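Wolier Home Loan Organizer – Our Review After One Refinance

07/05/2020

When my husband and I decided to refinance the house this spring, the very first thing I did was panic about paperwork. Anyone who has been through a mortgage knows the feeling. You think you've handed over every last pay stub, and then the email comes asking for page 4 of a bank statement you could have sworn you sent the week before. So when a friend from church told me she'd gotten through her own closing with the Wolier organizer, I ordered one that same evening.

It's a zippered binder with 18 labeled pockets, a pad of checklists and a slim workbook in the back. I paid 68 dollars for it, and yes, I winced a little. You can buy a plain accordion file for a lot less, and for some folks that will do just fine. What you're really paying for is the checklists, and those are very good. There's one for a purchase, one for a refinance and one for people who work for themselves (that's me – I do alterations out of our spare room), and that last one asked for things I would never have thought to pull together ahead of time, like a year-to-date profit and loss sheet. Our lender, Daneshvar Mortgage, wanted that very sheet on the second phone call, and I had it sitting in its pocket. I was so proud of myself!

The workbook is where I spent most of my evenings in March. It has a page for comparing loan estimates side by side, with room for the rate, the points, the lender fees and the title charges, all in plain words. We had quotes from Daneshvar and from Avier Home Lending, and Avier had the lower rate, so I'd just about made up my mind. Then I filled in the page and saw how much more we'd be paying up front. We plan to move closer to my sister in Jirdale before too long, and we never would have earned those costs back. I'd have liked a second copy of that page, though, as there's only space for three lenders and I write big.

A few gripes. The zipper sticks at the corner when the binder is full, and by the end it was very full. The pocket labels are printed in a pale gray that my husband couldn't read without his glasses. The section on escrow is too short, in my opinion, and it skips right over what happens to the balance in your old escrow account when you refinance. Ours came back to us as a check a few weeks after closing, but I had to call and ask about it. And I do wish they'd put in a page for the questions you want to ask at the closing table. I ended up writing mine on the back of an envelope, 9 of them, and the closing agent was very patient with me.

Would I buy it again? I would, and I've already lent ours to our neighbors, who are buying their first place and look as worried as I did. If your income is simple and you only have one lender in mind, save your money and get the accordion file. If you're self-employed, or you're shopping around, I think it's worth the price. 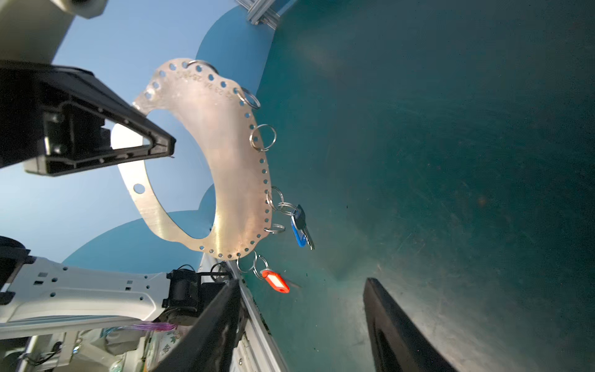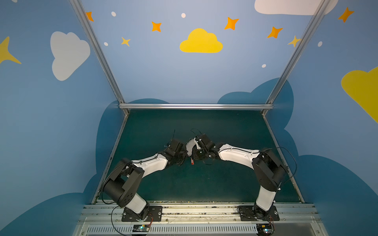 First: key rings on a metal plate, one with a blue-headed key. Second: two robot arms against painted clouds and stars.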